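Facilities and Learning Spaces

Changes to the shared bench area and the loan of pegboard sets

Members and partner organizations are advised that the shared bench area on the lower floor of the Dufour building has returned to its regular booking schedule. The bench tops have been cleaned and re-leveled, and the storage wall behind them has been relabeled. Bookings are accepted in blocks of 60 minutes and may be extended at the desk if the following block is free.

The pegboard sets remain the most frequently requested items in the loan collection. During the past program year the desk recorded 2,644 individual loans, of which 1,054 were for boards, pegs or fixture plates. Intan Sumampouw, who oversees the collection, has asked that borrowers return each board together with its own pegs. Mixed sets take a considerable amount of staff time to sort, and a set that is short of one peg cannot be issued to the next group.

Colored lighting may be used at the benches on request. Groups who choose it should allow a few minutes for their eyes to adjust and should check the set against its inventory card under the ordinary ceiling lights before signing for it. Small parts are easily overlooked on a dark tabletop. 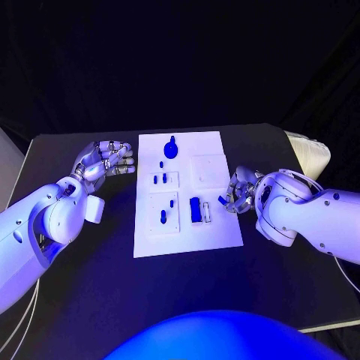 May a board be kept at the bench overnight if the work is not finished?

Boards may stay in place for one night when the same group holds the first booking on the following morning. A yellow reservation slip must be left beside the board, with the name of the group and a contact number. In all other cases the set goes back to the storage wall, where an unfinished layout can be kept on one of the wide lower shelves.

Replacement pegs are now ordered through Sovholm in place of the former supplier. The first delivery of 1,000 pegs was received in April and has been divided among the existing sets. Fixture plates continue to come from Floltberg. Borrowers who find a cracked plate should set it aside and report it - no charge is made for ordinary wear.

Two short introductory sessions on peg placement and board layout will be led by Tirta Sutanto later in the season. Each session is limited to eight participants, and places are assigned in order of application. Participants are asked to remove rings and bracelets and to leave drinks in the corridor.

Applications for the sessions, and requests for extended loans, should be sent to Bríd Ó Briain at the facilities desk. The desk is open until 4:30 p.m. Printed copies of the revised loan conditions are available there, and a copy has been placed inside the lid of every storage case.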